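Comparing Two Grippers on a Lidded Box Task
Kilteck Handling Trials – Guidance for Bench Staff
Issued 03/06/2023

This page sets out how to compare two grippers on a single everyday task: taking the lid off a storage box, reaching the paper inside and closing the box again. It applies to the Onovberg two-finger gripper and the Rotum soft gripper, both fitted to the same arm. Staff should have completed the arm safety briefing before they begin.

1. Record the task by hand

Every comparison starts with a person doing the task while wearing the head camera. The recording gives the reference path for the wrists and shows where the fingers need room. Work at an ordinary desk and keep both hands in view of the camera throughout. Sleeves should be kept clear of the wrists.

Hold the box by its two near corners, thumbs on top, and bring it square to the desk before starting the first run.

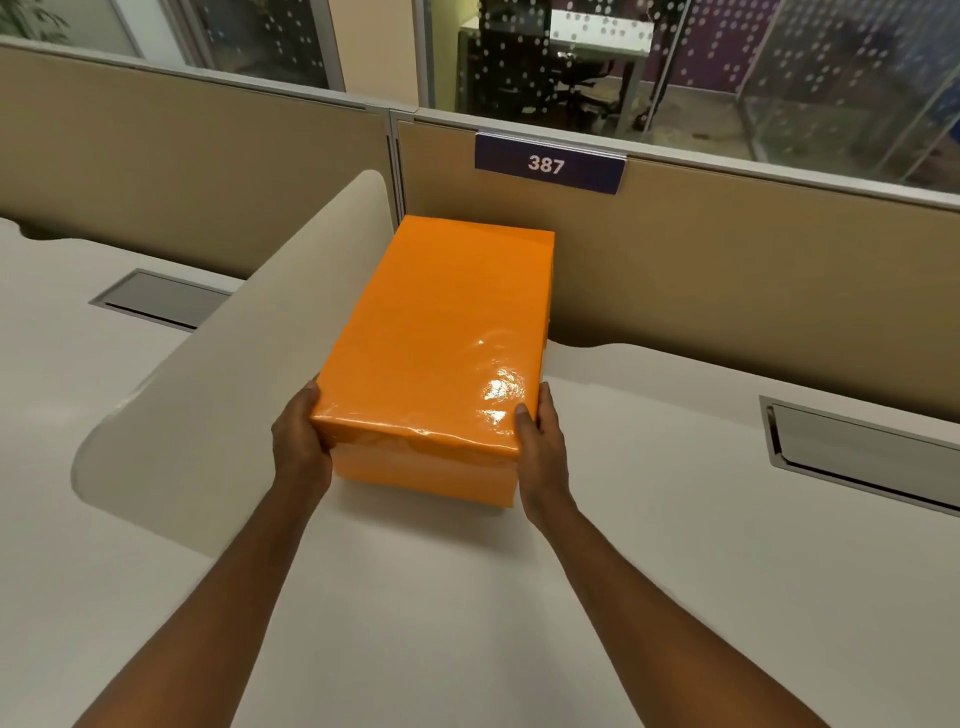 Record 19 runs for each operator. Runs in which the hands leave the camera's view are to be marked and kept, as they are useful when setting the limits of the head mount. Do not trim the start or end of a file at this stage.

2. Mark the contact points

Open each recording in the Đỗ annotation tool and mark the moment at which each hand first touches the box or lid. Two points are required for every grasp, one per hand. For the lid, note whether the fingers close over the rim or press against the outer face, as the two grippers differ most in this respect. The Onovberg fingers are narrow and will sit on a rim. The Rotum fingers need a broader surface and may bend thin cardboard if the closing force is set too high.

An uneven hold on the lid, with one hand lower than the other, is acceptable. Mark it as it occurs and do not correct it to a level position.
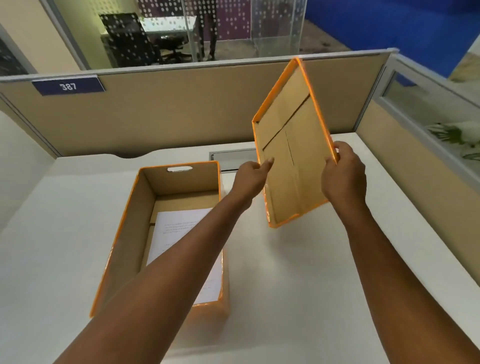

Once the marks are complete, export them with the camera calibration file from the same session. Calibration files from January must not be used – the head mount was replaced after that month and the older values no longer apply.

3. Set up the arm

Fit the first gripper and run the empty cycle until the arm returns to its start position without a warning. Set the closing force to level 2 for both grippers. It may be raised one level at a time if the lid slips, up to a limit of level 8. Any change must be written in the log before the next run.

Use the same box for both grippers. A box with a crushed rim or torn corner should be withdrawn and the comparison started again.

4. Run the steadying test

The steadying test is often left out, and results without it will not be accepted. The gripper must hold the wall of the open box near a front corner, with one finger inside the rim and the other against the outside, while the controller applies a light sideways pull. Check the hand recordings first to see how far the inner finger may reach before it meets the paper. 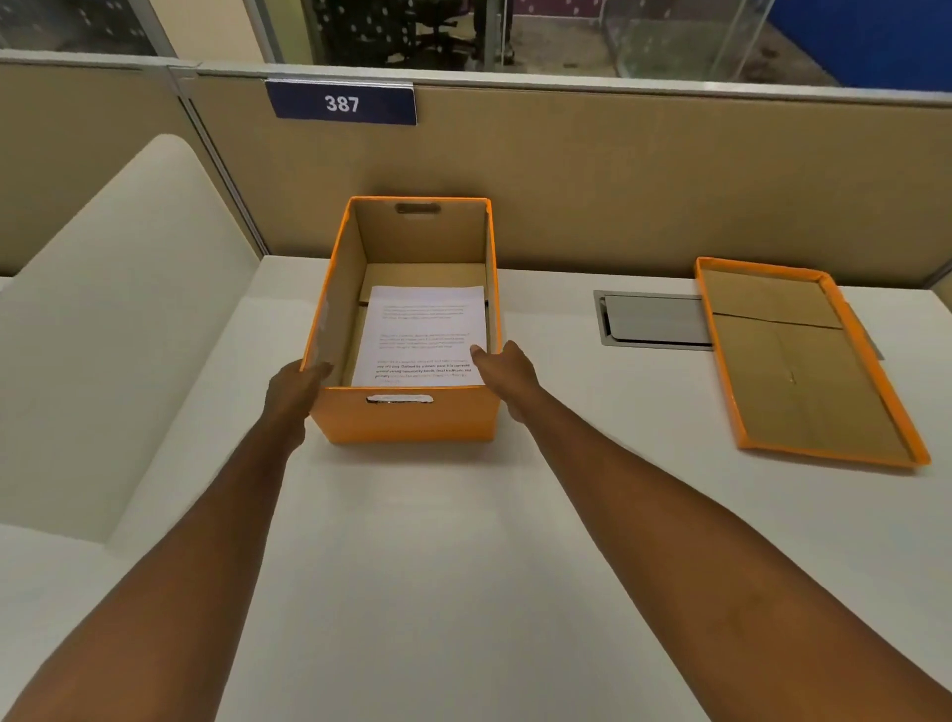
Repeat the test on the opposite wall. If the paper is moved by the inner finger, record a contact fault, even when the box itself has stayed in place.

5. Compare the results

Place the two logs side by side and compare lid slips, contact faults and final closing force, in that order. Cycle time should be reported but should not decide the outcome. The full set of runs takes roughly 394 minutes, including the change of gripper, and may be divided between two sessions if the arm is not moved.

Completed logs should be sent to Uyên Hồ, who holds the trial register and will issue a reference number. Original recordings remain on the bench drive until that number has been received.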